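Drawer Trays and Utensil Storage: Frequently Asked Questions
Cutska Home Help
Updated in April by the Cutska support desk

We use cookies to remember your basket and to see which pages get read. By continuing you agree to this. Manage settings.

What size tray do I need?

Measure the inside of the drawer, from rail to rail and from the back of the front panel to the rear wall. Do this with the drawer fully open. Take the height as well, from the drawer floor to the underside of the counter, and use the lowest point. Many drawers lose a little height to a crossbar near the front.

Will a standard tray hold chopsticks?

Most silverware trays are made for forks and knives, and long chopsticks end up lying at an angle. The Jement tray is a single long compartment and takes household chopsticks flat. Cooking chopsticks are longer and usually won't fit. Stand those in a tall container or lay them at the back of the drawer.

How many chopsticks go in one tray?

We rate the Jement at 27 pairs of plain wooden chopsticks. Thicker or square ones take more room. If the drawer catches when you close it, the tray is too full.

Should chopsticks face the same way?

Yes. Lay them all with the eating ends together, toward the back of the drawer. You then pick them up by the handle end, and patterned sets are easier to match because the pattern is on the part you see first. If you own more than one bundle, split them between two trays side by side and straighten one tray before starting on the other.
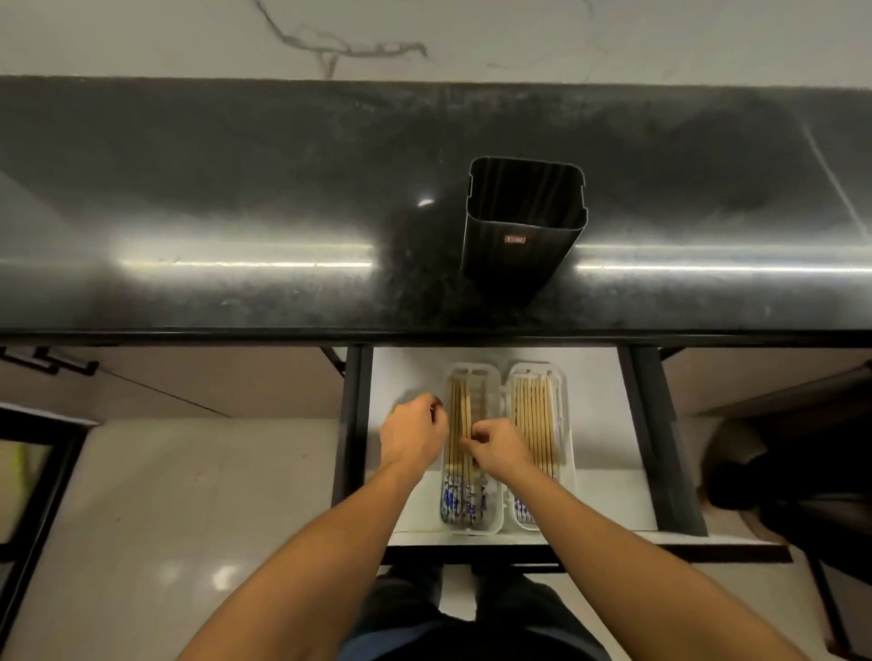
One customer wrote to us that she gave up on matching and bought a single pattern for the whole family. She said it cut the time she spends putting away the dishes, and that she keeps four odd pairs in a jar for guests who are learning. We have no objection to that. A single pattern is also easier to replace when a stick splits.

Can I put them away straight from the dishwasher?

Leave wooden chopsticks out on a towel first. Overnight is enough in most kitchens. Wood that goes into a closed drawer damp can develop mildew, and the smell stays in the tray.

How do I stop the trays from sliding?

Use a liner. The Royer liner comes on a roll and cuts with ordinary scissors. Cut it slightly short of the drawer walls so the edges don't curl. Two trays placed against each other also move less than one — fill any gap at the side with a third tray or a folded cloth.

How do I clean the trays?

Warm water and dish soap. Crumbs collect in the corners and along ribbed sides, so use a soft brush there. Do not use scouring powder on clear or translucent plastic.

Where can I find the Jement tray?

It is item 1638 in the Rorkari catalog and on our site. Orders placed before noon on Thursday ship the same week.

Get storage tips by email once a month. Enter your address to subscribe. Unsubscribe at any time.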